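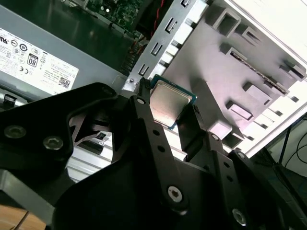
Come teach a robot arm to take computers apart (paid, part time, in Okport)

Hi! I'm Lucinda Ridgeway and I run the data side of things at Gudcombe, a small shop in Okport where we're trying to get a robot arm to do the fiddly bits of computer repair and recycling. Our learning system is called Woltitel (no, it doesn't stand for anything, we just liked how it sounded) and right now it's hungry. It learns by copying people, so I need more people for it to copy, and I'd love for one of them to be you!

So what would you be doing? You sit at a bench with a set of hand controls and drive the arm through one small job at a time. Pick up a processor by its edges and bring it out of the case. Put it down in the tray. Do it again with the case turned a little. Every run gets recorded, and you tap a pedal at the start and the end so we know where to cut. We have 678 good runs with processors so far and I want a whole lot more before December, plus memory sticks and drive cages, which we've barely touched.

Bad runs are fine, by the way. If you drop the chip, say so in the notes, reset the bench and go again. Please don't quietly delete the ugly ones (I've done it myself, and I regretted it a week later when I was trying to work out why the arm kept squeezing too hard). All the machines are scrap and unplugged, so you can't break anything anybody wants back.

I'm looking for 17 people. You don't need to know any programming, and you don't need to have used a robot before. What helps is steady hands and a good bit of patience, because the work really is repetitive and I'd hate for that to come as a surprise. Gamers tend to do well with the controls, and so did a retired dental hygienist we had in the spring, who was better than me by lunchtime. If you've built your own PC, great, mention it, but if you've never seen the inside of one I'll show you which part is which.

Shifts are 4 hours, with a proper break in the middle, and I'd like you to be able to do at least two a week. The first shift is all training and it's paid the same as the rest. Left-handed folks, please do apply! Almost all our runs so far come from right-handers and I'd like more variety in how people come at the chip.

We record the arm's movements, the view from the camera on its wrist and whatever you type in the notes. We don't record your face or your voice. You'll get a consent form to read at home before you sign anything, and if you change your mind later I'll pull your runs out.

To apply, send me a few lines about yourself and the times of day that suit you, through the contact form on the Gudcombe jobs page. Put "Woltitel bench" in the subject so it lands in my pile. No resume needed. I'll write back to everybody, and if it looks like a fit you'll come in and try the controls for half an hour before either of us decides.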